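Mokach working group: minutes of the methods meeting, May 24, 2023

Present: Tanko Chukwu (chair), M. Cordeiro, the Trallton team, one member by phone
Apologies: none

1. Minutes of the January meeting
Agreed, with one correction to item 3: the learning rate was halved, not the batch size.

2. Close-range views
Chukwu reported on the wrist-view policy. The training set now stands at 1,363 episodes. The test compared the policy with and without random cropping of the wrist view, 30 trials each way, 60 in all. Cropping helped most where a single surface takes up much of the view and there are few edges to work from. Full table to be circulated.

Cordeiro asked whether the gain came from the cropping or from the longer training run. Chukwu accepted that the two had not been separated. The baseline will be rerun at equal length before anything is written up.

3. Surface texture
Trallton raised the question of wood grain. Long parallel streaks give the feature matcher many near-identical candidates, and the estimate can slide along the grain without the error rising. Knots are more useful – they are irregular and hold their place between views.

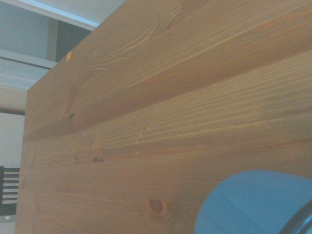 It was proposed to weight matches by local distinctiveness, measured over a window of 5 frames. Cordeiro was doubtful that this would hold on plain painted surfaces and asked for those to be reported separately. Agreed.

4. Actions
Chukwu: rerun baseline at equal length.
Trallton: weighted matching, first figures by next meeting.
Cordeiro: draft the section on failure cases.

5. Any other business
Storage on the shared drive is nearly full. Old checkpoints to be deleted by their owners.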